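10/15/25

Dye notebook, indigo vat, continued from September

Well, the vat is back in business, and I'm so pleased that I'm going to write all of it down while my fingers are still blue. I know I said in September that I'd given up on this one (the entry is a few pages back, in rather cross handwriting), but I couldn't bring myself to pour it out, and I'm glad of that now.

Surface this morning had a proper coppery skin on it and a few bubbles the size of a thumbnail. Under the skin the liquor is a clear yellow green. Smell is fine, a bit like wet hay. Warmed it slowly to 116 F and let it sit with the lid on while I sorted yarn. Anyone using it this week, please don't stir hard! Slide the paddle down the side, go once around, and bring it up gently, or we'll have all that air back in there and be waiting again.

Yarn was the Rallis two-ply, 8 skeins, scoured yesterday and left soaking overnight. The label says it's ready to dye straight from the bag and I don't believe a word of it, as the scour water came out the color of weak tea. I gave each skein 2 dips with a good long airing in between. The first dip always looks so disappointing, doesn't it, that thin minty color, and then you turn your back to fill the kettle and it has gone blue on the rail.
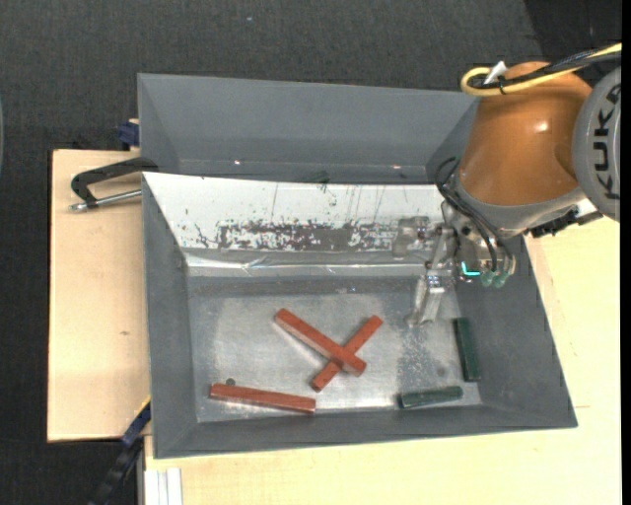

Overdyeing is what I really want to get to next, and I've been turning it over all afternoon. We still have the madder skeins from the summer, the ones that came out duller than we hoped, and a short dip over those should give a decent plum if I'm quick about it. Left too long they'll go nearly black, which happened with the Jerkano silk and I'm still sad about it. For the stripe sequence I keep coming back to reddish brown and dark green, in the same proportion as the blocks in the gray bin, three of the brown and two of the green. It's a heavier pairing than I'd normally choose, but with a narrow line of the new blue between I think it could be lovely on the Droveo blanket. The green will need weld first, then indigo over the top, and our weld is low.

Rinsed everything until the water ran clear, then a vinegar bath, then another rinse. Two of the skeins have a pale band where the tie was too tight. My own fault, I tied them while talking. They can go in the sample basket, or be the inside of something.

Still to do: weigh out 70 g of weld, retie the madder skeins loosely in figure eights, write to Zou about more lime, and wash the good gloves. Lid is on the vat and the blanket is wrapped around it for the night.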